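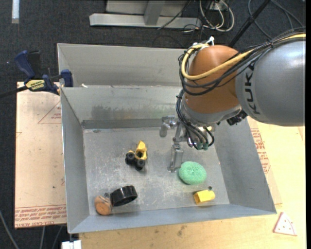

Itzel Cortés had been up since five when I got to Muteo, and she was on her second thermos of tea. She runs the gripper trials there, which mostly means she picks fights with hardware until one side gives in. I'd come to ask about the comparison she and Teodoro Aguirre have been working on since February, and she started talking before I'd found somewhere to put my coat.

"Everybody wants to know which gripper won," she said. "I keep telling them, won at what?"

Fair enough! So I asked what the test was. It's bin picking, the plain old version. A handful of mismatched objects goes on the floor of a metal bin, the KUKA arm reaches in, and each gripper gets the same 300 attempts before they swap it out. Three grippers so far, 3,468 logged picks if you throw in the warm-ups and the reruns. Teodoro knows the number by heart because he's the one who has to tidy up the spreadsheet.

The objects are a bit of a grab bag (toy vehicle, scrubbing sponge, a few odd round things) and I wondered if there was a grand theory behind them. "Kind of," Itzel said. "The sponge forgives you. You can come in crooked and still get it. The toy doesn't forgive anything, it's all corners and wheels. And anything round wants to roll off and sit against the wall, and then you're in trouble."

The wall is Teodoro's favourite subject. He thinks most published comparisons go too easy on it. "People put the objects in the middle of a nice flat table," he told me. "Put them in a bin with sloping sides and suddenly your wide gripper is a very expensive hammer." Their first unit, from Serkula, had a lovely strong grip and a body so bulky that it kept faulting out near the edges. They spent most of a week reprogramming the approach angles and got a little of it back, but not enough to make him happy.

The Vuvside fingers did much better in the corners. Long and slim, with a bit of give. Itzel likes them a lot — she lights up talking about them — but she did grumble about the cabling. "Every time the wrist turns past 90 degrees I'm watching the cables and not the fingers. We've rerouted that bundle four times. I've got opinions about cable ties now that I never used to have."

I asked about price, as I always do. She wouldn't give me the quote for the Serkula unit, but she did say a spare set of fingers for one of the others came in at 2,000 dollars, and that she'd made a noise on the phone when she heard it. They print their own pads these days.

And cameras? They've tried two spots so far, one overhead and one off to the side. Teodoro prefers overhead for finding things, but shiny metal gives him grief whatever the angle. "I've had it try to pick up a reflection," he said. "Very confidently, too. Closed the fingers, lifted, moved over and let go of nothing."

Next up is a colder, dustier round at the Salcedo warehouse, where the lighting is apparently awful. Itzel can't wait. Teodoro asked whether there'd be parking.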